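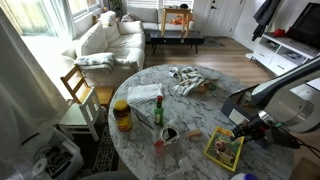

Arif Krishnan
Minute-taker and planning software lead, Broneo project

Minutes of the software working meeting, 27/05/2025
Sites on the call: Plimham, Hartono

1. Minutes of the last meeting
Agreed, with one change. Item 4 said the new grasp planner "handles clutter". It should say the planner was shown on cluttered tables and that no results had yet been circulated. They still haven't been.

2. Perception
Plimham presented the new segmentation build. The slides gave a single overall score and I asked for it to be broken down by object type. Plimham said the breakdown exists but is "noisy". The meeting felt a noisy breakdown was more use than a clean average, particularly for clear plastic, small glass bottles and anything pale on the marble top, where grey veining has been returned as an object edge before. White cup, white napkin, white table: if the build copes with those we would like to see it in the log.

Hartono asked whether cloth is now treated as one object or several. Plimham said one. Hartono had a log from the same build in which a bunched striped cloth came back as 6 objects, two of them marked graspable. Plimham will look into it.
Action: Plimham to send the per-type table, unsmoothed, before the next meeting.

3. Planner
Long item. The replanning loop is now set to give up after 800 ms. Median planning time is well inside that, and this was offered as evidence that the limit is safe. I don't accept that and asked for it to be minuted. The median tells us about the easy picks. What we need is the list of runs that hit the limit, and what the arm was told to do next.

Hartono confirmed that on timeout the planner returns the last valid path without checking it against the current map. There was some discussion of whether this counts as a bug. It was written down as a bug.

Magazines and books were taken together. The planner still treats both as flat boxes and looks for an edge to pinch. A closed paperback has a spine and a thickness the fingers can work with. A magazine lying flat on the table has very little of either, and the gripper must come down close to the surface, where our collision margin rules out most approaches. Plimham's answer is to shrink the margin. Mine is that we shrank it last time and nobody wrote down what that cost us.
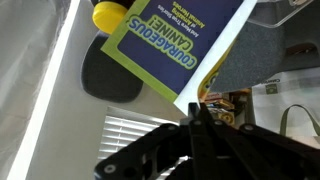

With a corner pinch there is the further matter of tilt. The held object's pose is set once, at the moment the gripper reports closed, and never updated. If a book turns in the fingers the planner carries on with the old shape and checks collisions against something that isn't there. Plimham believes the wrist camera could correct this. I asked how, given that a held book can cover much of that camera's view, and was told the tracker is "quite robust". No test was cited. Left open.
Action: Hartono to write a replay test for held-object rotation.
Action: margin to stay as it is until the old logs have been gone through.

4. Logging and tooling
The Morkari viewer now loads wrist and overhead streams side by side. Everyone agreed this is an improvement. The two clocks still drift apart on longer runs, and the viewer hides this by snapping to the nearest stored image. Someone reading a failure would get the wrong order of events and have no way of knowing. Drift to be shown on screen, however ugly.

Of the 554 runs in the current set, 16 have no end state recorded. The success script counts these as successes. I have asked for this to be changed today and for the figure in the draft report to be taken out until it is. Plimham said the effect would be small. It may be, but the script should not be guessing in our favour.
Action: Krishnan to rerun the script with missing end states counted as failures, and again with them left out.

5. Language commands
Plimham proposed adding a language model in front of the task planner so that users can say "tidy the table". No objection in principle. I asked what "tidy" would return for a cup with a spoon in it, and whether the planner has any idea that a cup might be full. It has not. Deferred to July.

6. Any other business
Config files are still being edited by hand on the arm's own machine. Please stop – or at least commit them afterwards.

Next meeting to be arranged once the item 2 table is in.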